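# Planning for a tidying gripper at home: tips before you spend

I'm putting these notes down for anyone thinking about a gripper or a small helper arm for household sorting, as I spent a good long while on it myself and changed my budget more than once. 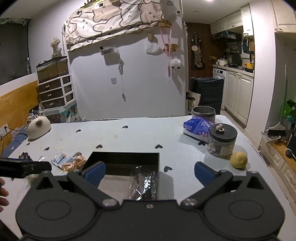 *Small packets beside the black box on the heart table, gripper open.*

**Write down the jobs first.** Spend a week noting what you'd want picked up and put away. My list ran to 14 jobs, and most of them were small packets, tissues and jars. A long list of little things calls for a very different tool from one heavy job – and usually a cheaper one.

**Put the awkward items on your test list.** Crinkly clear plastic belongs at the top, then anything round, then jars with a knob on the lid. When I talked to the people at Sheehan I read them my list over the phone, and they were kind enough to go through it line by line with me.

**Measure the table.** Leave room for your hands beside the tool, and for a box with low enough sides that you can reach in comfortably. Check where the nearest outlet is, too, and add a longer cord to the budget if you need one.

**Keep back 10 percent for pads and screws.** Fingertip pads are the part I'd ask about before anything else. Stistley sells theirs in pairs, Fusik only in a full kit, so the cheaper gripper can cost you more by September.

**Borrow before you buy.** My friend Rochelle Maihi had hers on loan for 27 days and sent back two before she found one she liked holding. Three loans sounds like a lot of boxes and tape, I know, but she was so glad she did it!

**Get the return terms in writing** and tape them inside a cupboard door with the receipt.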